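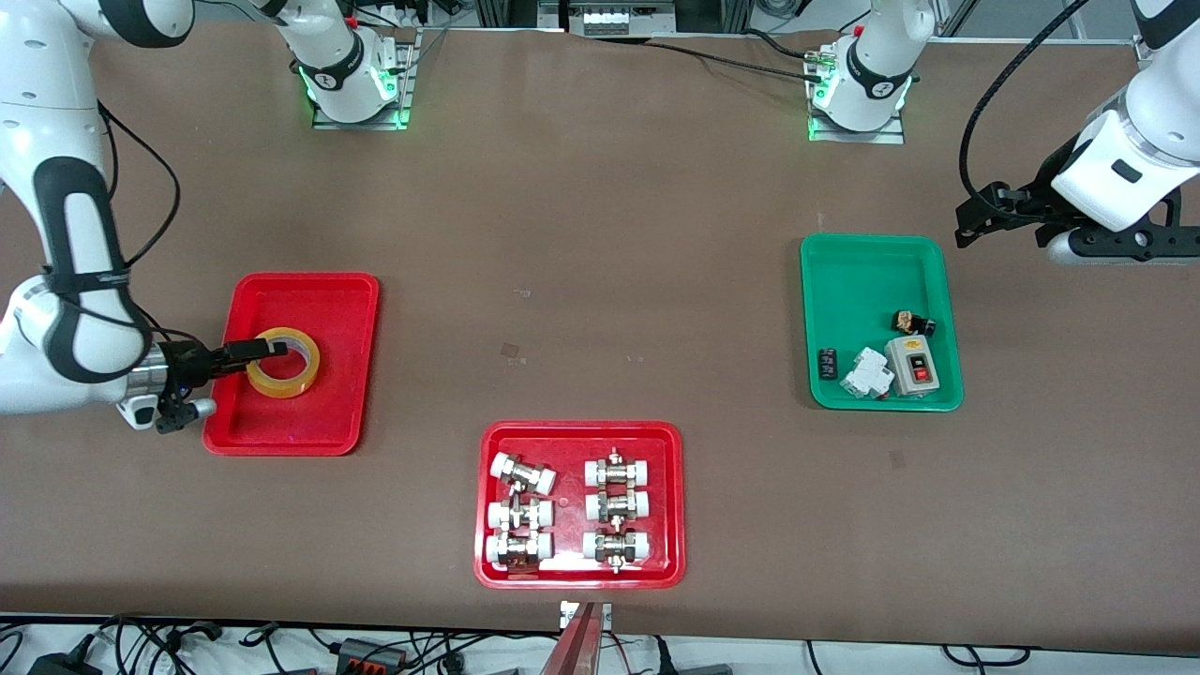 # Flamesville shared workshop opens its two-arm sorting table to members

**FLAMESVILLE - for release Wednesday, 4 p.m.**

The Nitby workshop is opening its home-built sorting bench to all members this week. Two white arms, one big brown table, plastic trays. The build is called Flivard. It picks small parts and supplies out of mixed boxes and puts them where they belong, so people can get on with the fixing.

Work began in November in the back bay at Nitby, on evenings and a few long weekends. The arms came second hand. The table is our own, and so are the mounting plates and most of the wiring (yes, it still needs tidying).

## What it handles right now

- Rolls of packing tape - picked up with one finger through the center hole
- Pipe unions, white plastic ends with a threaded metal body
- Small electrical bits: push-button switch boxes, breakers, that sort of size

Trays are red or green. Color goes by job, not by part, and members can swap them between runs. Anything that fits in a tray and isnt sharp is fair game to try.

## What it doesn't do yet

Loose screws. Anything floppy. Clear bags are hopeless so far. Two arms reaching into the same tray is switched off until the new stop routine is done, so for now each arm keeps to its own side. Slow, but no more bent fingers.

## Cost and time

Total spend to date is $600, not counting the arms, which were paid for by a member whip-round. Software was written in house and is kept on the workshop's shared drive. Members can copy it and change it, please don't overwrite the working version.

The bench has a set of 59 test pickups that every change has to get through before it goes live. Full set takes most of an evening. Help with this is very welcome, no coding needed, just patience and a pencil.

## Come and use it

Open bench runs every Wednesday from 4 p.m. until close. Bring your own box of mixed parts - plumbing, electrical, packing supplies, whatever is clogging up the garage. Two members per slot, sign up on the sheet by the door. First-timers get a short walk through of the stop button and the reach lines before anything moves. Long hair tied back, no lanyards, sleeves up.

Non-members can watch for free. Kids too, with an adult, behind the tape line.

## Next

A second table, smaller, to be built at home by members who want one arm and a couple of trays on a garage bench. The parts list is being worked out under the name Tovar. Drawings will be free to anyone who asks at the desk. No date on that, the brackets need a redesign frist.

## About Nitby

Nitby is a member-run shared workshop in Flamesville with wood, metal and electronics benches. Tool training is included in membership.

**Press and visits:** ask at the Nitby front desk during open hours. Photos of the bench are fine, please check with members before taking pictures of their projects.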